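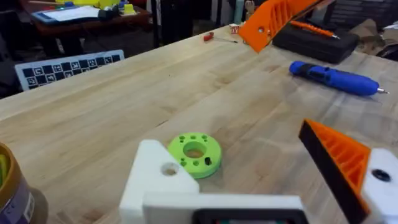 Feb 3, 2026

Job 189, Knut's concertina. Third session on it, first one where I had the whole afternoon.

Notes for Mimoza, who will be doing the next stage while I am away, and for me when I come back and can't remember what I did.

Background first, as I never wrote it down properly. Knut Lindemann brought it in before Christmas in a biscuit tin, wrapped in a tea towel. It is a 40-button Anglo with Grarnov on a paper label inside the left end and 1,678 stamped on the reed pan underneath. He bought it second-hand as a young man, from a shop by the harbour in Rarkham that has since been a bank and a place selling beds. He played it at dances, then at weddings, then at other people's retirement dos, and then hardly at all. His wife Else liked it in the kitchen but not in the front room. After she died he put it on top of the wardrobe and left it there.

He is the oldest person who comes in on a regular basis. He walks here from the bus stop, which takes him a while as he talks to people on the way. He does not need help with the door and doesn't like it if you get up to do it for him.

What he asked for in December was "just enough to get through a waltz". I said I would see. He said that was what the hospital said about his knee.

Condition as found

Bellows: sound apart from two corners on the left side, both leaking. You could hear it if you held the thing up by one strap and let it drop open. It should take its time and it fell open in a moment. The bellows papers are faded but all there and I have left them alone.

Straps: right one original and hard as wood. Left one is a piece of dog lead. Knut wants to keep the dog lead.

Pads: flat, hard, and several had dropped off and were rolling about in the bottom. Whoever did them last used too much glue. It had crept up the levers on one side.

Valves: curled. Most of them need replacing so I am going to replace them all.

Reeds: much better than I expected. Some surface rust on the low ones on the left. One reed not speaking at all on the pull, which was only a bit of fluff. Out with a slip of thin paper and it came back straight away.

Springs: three broken, one missing. One had been swapped for something bent out of a hairgrip. It worked, so it can't be called wrong, but I have taken it out and put it in the envelope with the other old parts, as Knut will want to see it. He thinks it was Else's.

What was done today

Took both ends off again. The end bolts on the right are tight and the heads are soft, so use the wider of the small screwdrivers and lean on it before you turn. They are all in the card with the holes punched in it, in the same order as they came out. Please put them back in that order. They are hand-made and each one fits its own hole and complains in any other.

Bellows corners. I skived two bits of thin leather as fine as I could get them and glued them on the inside of the leaking corners with the Clerater. Left them clamped with folded card and clothes pegs for some 40 minutes, then left them alone until the tea was finished. Tried the drop afterwards with the ends loosely on. It is a lot slower. Not perfect, and I think there is still a little air going past the gasket on the left, where the chamois has gone thin. Might pack it with a strip of paper behind. Naledi said to replace the chamois and be done with it. She is probably right but I would like to try the paper first.

Pads. Cleaned the old glue off the left-hand levers with a blunt scalpel and a lot of patience. Got the first row done and half of the second. Don't use the solvent in the blue tin on these, it takes the colour out of the felt and it gets into the wood.

Valves. Not started. The new ones are cut and are in the flat box marked Rostami, long ones at the left, short ones at the right. Match them against the old ones before sticking anything. If in doubt go a shade longer.

Springs. Replaced two. The brass wire I had is slightly too stiff and those buttons now feel heavier than the rest. I pressed them a good many times and it made no difference. Knut has arthritis in both hands, worse on the right, so this matters more than it would for most people. Naledi has thinner wire at home and will bring it. When it comes, do the two I did today again as well.

On the hands

I asked him to sit down with the practice instrument, the cheap one off the shelf, so I could watch what he does. I should have done this at the start. He doesn't use his right little finger at all now. He reaches across with the ring finger and misses about as often as he gets there, and says a word in Norwegian. The thumb is fine. On the left he is much quicker than he thinks he is.

So: light springs on the right, all the way along, and never mind what it would have had originally. The buttons on the far end of the right side can stay as they are as he won't go there. Shanti Sandhu came over at this point (she was a hand therapist until she retired) and had a look at how he holds it. She thought the strap was the real trouble. With it so stiff he has to grip the end to stop it sliding about, and by the time he has done that there's not much left over for the playing. She would like it wider, with a bit of padding over the back of the hand, and one hole looser. I have cut a paper pattern and it's in the tin.

Knut said he had been told to rest his hands. Shanti asked who by. He said himself.

He played for a few minutes after that, a slow thing that he didn't know the name of. He lost it in the second part and went round again to find the way in, and lost it at the same place. Emmett hummed what came next. It seems Emmett's mother used to sing it, with words about a miller, and Emmett has known Knut all these years without either of them knowing the other one knew it. They went through it together until Knut had it. Emmett does not sing as a rule.

I didn't get much done to the pads while this was going on.

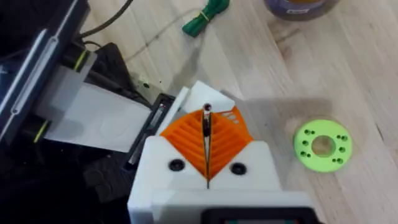

TALK AND TEA

I have got into the habit of putting these bits down too. Mimoza says she reads them first.

Emmett Rosenthal is giving up the car. He told us as if it were a small thing, between asking for the sugar and asking for the file. His daughter has not said anything to him, he made up his own mind after he clipped the gatepost. He's worked out that the bus does everything he needs except the crematorium gardens, where he goes on his wife's birthday and at Christmas. I said I would take him. Naledi said she would take him. He said in that case he would have to think about which of us had the better heating.

Knut and Emmett then had their usual argument about which winter it was that the canal froze hard enough to walk on. Neither will look it up. I think I know the answer but have kept out of it.

Naledi Tshabalala's grandson has got his apprenticeship and starts after Easter. She has been carrying the letter about with her and it's getting soft at the folds. Everyone has read it now. Knut read it aloud, including the address.

Shanti brought the ginger cake again. Mimoza, there was a slice kept for you in foil and I am sorry to say it didn't last.

Knut talked more about Else than I have heard him do before. They met at one of the dances where he was playing, and since he was playing he couldn't dance with her, and had to watch her dance with a man from the gasworks all evening. He says he played everything too fast so the man would get tired. It was the same instrument. I looked at it differently after that, and was a bit more careful with the scalpel.

He also said, when the others were getting their coats, that the house is very quiet in the evenings and he had thought of getting a television for the kitchen, but would sooner have the concertina back. He wasn't complaining. I told him we would be as quick as we could. So if there's a choice between this and the Sheraton-style chair, please do this. The chair's owner is in Spain.

To do

Right strap from Shanti's pattern. Soft leather, the brown, there is enough left on the roll if it's cut along the edge. Leave the dog lead on the left.

Rest of the left-hand pads, then the right. Check each one against the light before putting the end back.

Valves, all of them.

Springs when Naledi's wire comes.

Gasket on the left, paper strip first.

Rust on the low reeds, glass-fibre pen, very lightly and towards the tip. Do no tuning. It is a bit sharp of modern pitch all over but it agrees with itself, and he only plays on his own or with Emmett humming.

Ring Knut on the landline if you need him, and let it ring. He is often at the back of the house. The mobile is in a drawer.

Cost so far: leather, felt and wire out of stock. He has asked twice what he owes and I have told him to wait until it's done. He left a jar of pickled herring on the shelf by the kettle, which I take to be a deposit. It needs to go in the fridge.

Back on the bench when I'm home. Mimoza Shehu has the key to the parts cupboard until then.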